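Bratarness Workshop Notes — Hardware — Desktop Towers — Teardown

Stripping a Used Office Tower for Parts: Cooler, Memory, Cards, Drives, Power Supply

Written by Kaiwen Li. Checked against the bench procedure by Rasa Vasiliauskas. Last revised in April.

This page covers the teardown of a full-size office tower or workstation of the kind that comes off lease in pallets. The order given is the one we use when the parts are going back into stock. If the machine is going to scrap, most of the care about sockets can be skipped, but the power and battery steps can't.

Scope

The procedure applies to cases with a removable side panel and plastic latches for the cards and drives. Cases held together with screws throughout follow the same sequence with more time per step. Small form factor machines and all-in-ones have their own page.

What you need

Phillips screwdriver, size 2, with a shaft long enough to reach past a tall heatsink
Plastic spudger
Anti-static wrist strap and a grounded mat or bare metal bench
Isopropyl alcohol and lint-free wipes
Anti-static bags for memory and cards
A tray with dividers for screws
Tags and a marker

Magnetic screwdriver tips are fine. Powered drivers are not recommended for cooler screws, which are often spring-loaded and strip easily.

Before opening the case

1. Shut down the machine, switch off the supply at the back if it has a switch, and pull the power cord.
2. Hold the power button in for a few seconds. This drains what is left on the board.
3. Disconnect everything else, including network cables and any USB receivers left in the rear ports.
4. Write the asset number on a tag and attach the tag to the case. Put the same number on the tray.
5. Lay the tower on its side with the removable panel facing up. Release the panel and lift it off.

Clip the wrist strap to bare metal. A painted surface is not a ground.

Orientation

Spend a minute looking before touching anything. Find the power supply, the drive cage, the memory slots and the processor position, and note which cables cross over the parts you want to take out. On many workstation cases the latches you are meant to operate are a different color from the rest of the plastic. Blue is common. Check the service manual for the model if one is available, as a colored part may release a whole assembly instead of a single card. 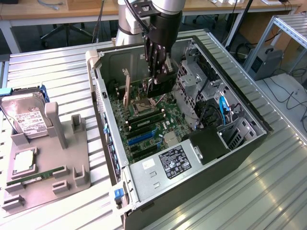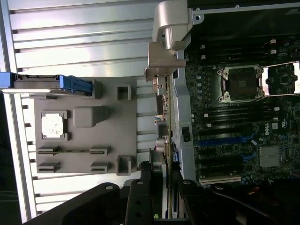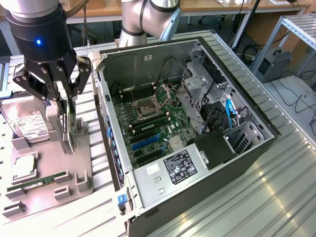

Open tower with blue latches, panel off.

Step 1. Clear the cables

Unplug data cables at the drive end first, then at the board. Pull on the connector body and never on the cable. SATA connectors with a metal spring have to be pressed before they come loose. Those without a spring pull straight out.

The main power connector has a clip on one side. Press the clip fully and rock the connector along its long axis. Lay freed cables over the rim of the case so they don't fall back onto the board.

Step 2. Expansion cards

Open the retention latch or clip at the rear of the slot. On long cards there is usually a second catch at the inner end of the slot, and it must be pushed aside before the card will lift. Hold the card by the bracket and the opposite edge and raise it evenly. Bag it at once.

If the card carries its own power lead, disconnect that lead before releasing the latch. Keep the blank slot covers. Fasard cases and several others use covers that are hard to replace.

Step 3. Cooler and shroud

Where an air shroud is fitted, remove it before the cooler. Most are held by tabs and will flex a little. Look for a fan cable routed through a slot in the plastic and free it first.

Loosen the cooler screws in a diagonal pattern, half a turn at a time, until all of them are free. Twist the cooler slightly in both directions to break the bond of the thermal compound, then lift. If it does not move, do not pry against the board. Warm the cooler with a heat gun on its lowest setting and try the twist again.

Clean the contact surface with alcohol and a wipe. Old thermal pads should be peeled off whole where possible and replaced before the cooler is used again.

Step 4. Processor

Push the socket lever down and slightly outward to clear its hook, then let it rise under control. Open the retention frame. Lift the processor straight up by its edges and place it in a tray or clamshell.

Sockets with contact pins in the board must be covered right away. Junhao Wei keeps a box of Patenport socket caps at the end of the bench for this. A bent pin usually means the board is sold as untested.

Step 5. Memory

Open the latches at the ends of the slot. Some boards have a latch at one end only. The module will rise by a few millimeters, after which it can be taken out by its upper corners. Record the slot position if the board is to be sold populated, and keep matched pairs in the same bag.

Step 6. Drives and cage

Slide out drives in their carriers and leave the carriers on until the drives have been wiped. Drives go to Yanling Zheng for erasure and are logged under the asset number. Do not stack bare drives.

The cage itself normally stays in the case. Remove it only if it blocks the board or the power supply.

Step 7. Power supply

Read the rating label and copy the wattage onto the tag before removal, as the label may end up facing the inside of the shelf. Undo the screws at the rear of the case, release any latch inside, and slide the unit clear of its seat. Never open the power supply housing.

225 W and smaller units go in the gray bins. Units of 400 W and over are shelved separately with their cables tied.

Step 8. Board battery and board

Ease the coin cell out with the spudger and put it in the battery box. Then remove the board screws, checking for one hidden under a cable or bracket. Tilt the board up at the edge away from the rear ports and draw it free.

Common faults found at inspection

Broken slot latch: usable, sell as is with a note.
Compound on the socket contacts: set aside for Jiahui Jia to clean. Do not wipe.
Missing standoff: replace from the Sarıgül assortment, 3 to a bag.
Swollen capacitors: scrap the board.

Storage

Boards go upright in racks, bagged, with the tag on the outside. Coolers are stored with the contact surface up. Screws stay with the case until it has been sold or crushed, after which they are sorted by thread.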